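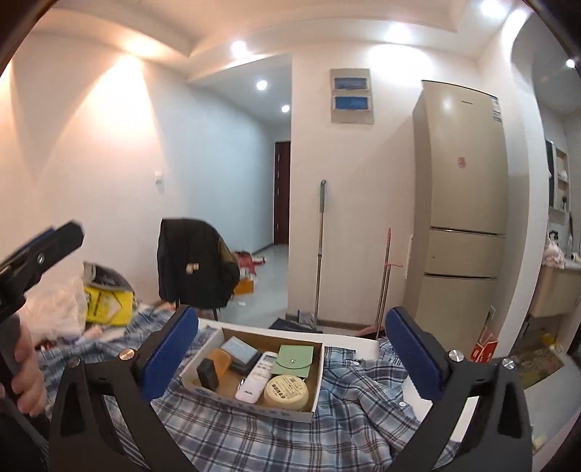
정리의 기술을 가르치는 사람들은 한결같이 상자부터 권한다. 뚜껑 없는 상자 하나, 서랍에 맞는 칸막이 하나, 그것만 있으면 집이 달라진다고 한다. 나는 이 말을 칠 년쯤 믿어 보려고 애쓰다가 요즘은 거의 믿지 않게 되었다. 정확히 말하면 상자가 물건을 한데 모아 준다는 것까지는 믿는다. 그다음에 온다는 마음의 평화, 여유, 심지어 절약까지는 도무지 따라갈 수가 없다.

흰 종이 상자 안에 에어컨 리모컨이 들어 있고, 그 옆에 연두색 종이 봉투와 둥근 통이 있다. 작은 검은 상자와 카드 뭉치 같은 것도 같이 있다. 이 조합을 보고 정리가 되었다고 말할 사람도 있을 것이고, 어질러진 것을 작은 면적으로 옮겼다고 말할 사람도 있을 것이다. 나는 뒤쪽이다. 리모컨과 봉투가 같은 집에 살아야 할 이유를 누가 설명해 줄 수 있을까? 크기가 비슷하다는 것 말고는 떠오르지 않는다.

정리 책에서는 이런 상자를 '임시 보관함'이라고 부른다. 레셰크 바란이라는 사람이 쓴 얇은 책에는 '대기실'이라는 표현이 나온다. 물건이 제자리로 가기 전에 잠깐 머무는 곳이라는 뜻이다. 듣기에는 그럴듯하다. 그런데 대기실에서 불려 나간 물건을 나는 본 적이 별로 없다. 우리 집 현관 옆 대기실에는 이사 오기 전에 살던 집의 우편함 열쇠가 아직도 들어 있다. 누가 그 열쇠를 부를 것인가.

리모컨 이야기를 조금 더 하고 싶다. 에어컨 리모컨은 한국 집에서 참 난처한 물건이다. 여름에는 하루에도 몇 번씩 찾고, 12월이 되면 존재 자체를 잊는다. 그래서 철이 지나면 따로 치워 두라는 조언이 나온다. 나도 그렇게 했다. 건전지를 빼고, 지퍼백에 넣고, 이름표까지 붙여서 옷장 위 칸에 올렸다. 이듬해 더위가 시작되던 밤에 온 식구가 그 지퍼백을 찾느라 땀을 흘렸다. 결국 찾은 곳은 옷장이 아니라 선풍기 덮개 상자 안이었고, 누가 옮겼는지는 끝내 밝혀지지 않았다. 나는 나를 의심하고 있다.

그 뒤로 리모컨은 일 년 내내 식탁 구석에 세워 둔다. 보기 좋으냐고 물으면 아니라고 하겠다. 하지만 찾은 적이 없다. 찾을 필요가 없었으니까. 정리 강사라면 이것을 실패라고 부를지도 모르겠는데, 나로서는 어떤 점에서 실패인지 잘 모르겠다.

상자 정리의 두 번째 문제는 옷이다. 책에서는 작은 물건과 옷을 전혀 다른 장에서 다룬다. 속옷은 몇 쪽, 셔츠는 몇 쪽, 문구류는 또 몇 쪽. 그런데 사람이 사는 방에서는 그렇게 나뉘지 않는다. 흰 판 위에 상자가 있으면 그 앞에 파란 체크무늬 셔츠가 구겨진 채 펼쳐져 있고, 뒤쪽 의자에는 검은 재킷이 걸쳐져 있는 법이다. 비닐봉지도 어딘가에 하나 구겨져 있다. 상자 안만 들여다보면 단정하다고 우길 수 있지만 눈을 조금만 들면 그 주장은 금방 무너진다.

나는 의자에 걸린 재킷에 대해서는 꽤 관대한 편이다. 한 번 입은 겉옷은 깨끗한 옷도 아니고 빨 옷도 아니다. 옷장에 넣자니 찜찜하고 세탁기에 넣자니 아깝다. 의자 등받이는 그 어중간한 옷을 위해 인류가 찾아낸 가장 값싼 가구다. '워티아'라는 수납용품 가게에서 이런 옷만 거는 전용 스탠드를 파는 것을 보았는데, 그것을 사면 방에 물건이 하나 더 생긴다. 의자는 이미 있다. 셈이 어렵지 않다.

수납용품을 파는 가게들이 하는 말에는 늘 이상한 데가 있다. 물건이 너무 많아서 고민인 사람에게 물건을 더 사라고 한다. '스테킥스'의 접이식 함 광고에는 40가지 쓰임새가 있다고 적혀 있었다. 호기심에 끝까지 읽었더니 양말을 넣는다, 스타킹을 넣는다, 덧신을 넣는다, 이런 식이었다. 나는 읽으면서 조금 화가 났고, 다 읽고 나서는 두 개를 샀다. 그러니 이 글이 고고한 데서 내려다보며 쓰는 글은 아니라는 점을 밝혀 둔다. 접이식 함은 지금 접힌 채로 냉장고 옆에 끼어 있다.

물론 반론이 있다. 지인인 와라폰 낙판 씨는 내가 일부러 나쁜 예만 고른다고 했다. 상자에 넣는 행위가 중요한 게 아니라 넣으면서 한 번씩 만져 보는 것이 중요하다고. 봉투를 집으면 안에 뭐가 들었는지 열어 보게 되고, 그러다 보면 버릴 것이 나온다는 이야기다. 일리가 있다. 단추로 여미는 봉투 같은 것은 일부러 열지 않으면 몇 해고 그대로 있으니까. 나도 그렇게 잊고 있던 봉투에서 오래된 보증서를 발견한 적이 있다. 보증하던 기계는 이미 집에 없었다.

그러나 만져 보는 것이 핵심이라면 왜 상자를 파는가. 만져 보라고만 하면 될 일이다. 와라폰 씨는 이 대목에서 웃더니, 상자가 없으면 시작을 안 하게 된다고 했다. 어쩌면 상자는 도구라기보다 신호탄에 가까운 모양이다. 그렇다면 새것일 필요가 더더욱 없다. 택배가 하루가 멀다 하고 오는 나라에서 빈 종이 상자가 부족한 집은 드물다. 파란 글씨가 찍혀 있든 말든 리모컨은 신경 쓰지 않는다.

둥근 통에 대해서도 한마디 하자. 차나 과자가 담겨 있던 통, 연고 통, 정체를 알 수 없는 통. 뚜껑이 단단하고 모양이 반듯해서 버리기 아까운 것들이다. 우리 어머니는 이런 통을 모으는 데 일생을 바치셨고, 돌아보면 그 통에 실제로 무언가 담긴 것은 단추와 고무줄 정도였다. 빈 통이 빈 통을 위한 자리를 차지하고, 그 자리를 정리하려고 더 큰 통이 들어왔다. 나는 이것을 수납의 번식이라고 부른다. 어머니는 내가 그런 말을 할 때마다 못 들은 척하셨다.

상자를 다 내다 버리라는 이야기는 하지 않겠다. 다만 상자를 하나 채울 때마다 생활이 나아졌다고 믿는 버릇은 의심해 볼 만하다고 생각한다. 흩어져 있던 리모컨과 봉투와 카드가 한곳에 모이면 청소기를 돌리기가 편하다. 그 정도 효과는 인정한다. 하지만 그것은 바닥 면적의 문제이고, 살림의 문제는 대개 다른 데 있다. 집이 좁거나, 퇴근이 늦거나, 같이 사는 사람 중 한 명만 치우거나. 이런 문제에 칸막이를 끼워 넣는다고 풀리는 것을 나는 아직 못 보았다.

특히 마지막 경우가 그렇다. 정리 책은 이상하게도 혼자 사는 사람처럼 쓰여 있다. 모든 물건에 주소를 정해 주라고 하는데, 그 주소를 나만 알고 있으면 식구들은 하루 종일 나에게 길을 묻는다. 손톱깎이 어디 있어, 테이프 어디 있어. 상자를 만든 사람이 상자의 안내원까지 맡게 되는 것이다. 이 노동은 어느 책에도 시간이 적혀 있지 않다.

요즘 나는 한 가지만 지키려고 한다. 상자를 새로 채우기 전에, 전에 채운 상자를 하나 비운다. 대단한 방법이 아니고 잘 되지도 않는다. 지난주에도 현관 옆 대기실을 비우겠다고 바닥에 앉았다가 그 우편함 열쇠를 한참 들고 있었다. 이전 집 주인에게 전화를 해야 하나 고민하다가, 전화번호를 적어 둔 수첩이 어느 상자에 있는지 몰라서 도로 넣어 두었다.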